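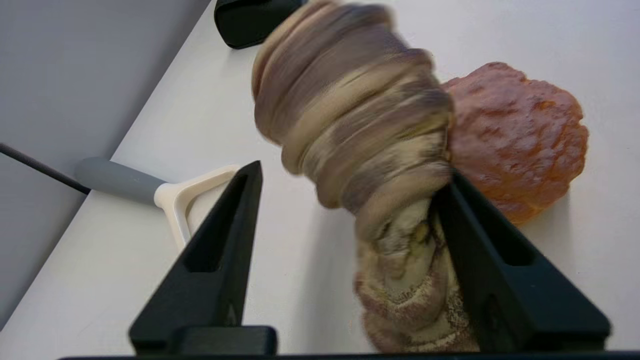 On 8/9/26 a member of the Starkcombe list wrote:

> Could we please settle what goes in which tub? I opened the pretend
> bakery tub on Friday and it had dish towels in it, two whisks, and a
> bag of doll clothes. I don't mind re-sorting, but I'd like to do it
> once. Also, do real kitchen tools stay with the play food or not? The
> families in Desgate seem to think yes and we have always said no.

Hello everybody,

Thank you for bringing this up, and sorry to be slow, we had company all weekend and I only got the dining table back last night. I have been through the Desgate boxes and most of the ones from Zodora, so I can at least tell you how I've been doing it, and then you can all tell me where I've gone wrong!

Play food goes in the clear tubs, and I've stopped splitting it any finer than that. I did try bakery in one and fruit in another, but so much of it could be anything. Take the orange-brown one with the lumpy top: I'd have said muffin, my sister said bread roll, and a child will tell you it's a potato. In it goes with the rest.

Soft things go in the blue bags, whether or not we know what they are. The twisty one with the beige and gray-brown and that muted purple is a good case (I still like the pale speckled part best). If it's fabric or plush or anything close to it, please give it a bag and don't agonize. Do untwist things before you put them in, though. I found some at the bottom of a Zodora box that must have been knotted up for years, and it took a hot iron and a good deal of patience to get them flat again.

Now, the real tools. My vote is still that vegetable peelers, graters and anything else with an edge come out of the play things altogether, every time, even when they arrived in the same box. Spoons and spatulas can stay if they're clean and not splintery. I have a shoebox for the peelers and such, and they'll go on the grown-up kitchen table at the Nowakowski hall sale, where they do quite well at the cheap end.

Labels: I had 100 printed and there are plenty left, so help yourselves. One on the lid and one on the short side, please, so that we can read them when the tubs are stacked. Fat marker is fine, pencil rubs off.

I have 8 empty tubs in the garage if anybody is short. They do smell a little of potting soil but they've been rinsed. Come by any evening after supper, and if the porch light is off just knock louder, I'm probably out back with the radio on.

Warmly,
your Tuesday sorter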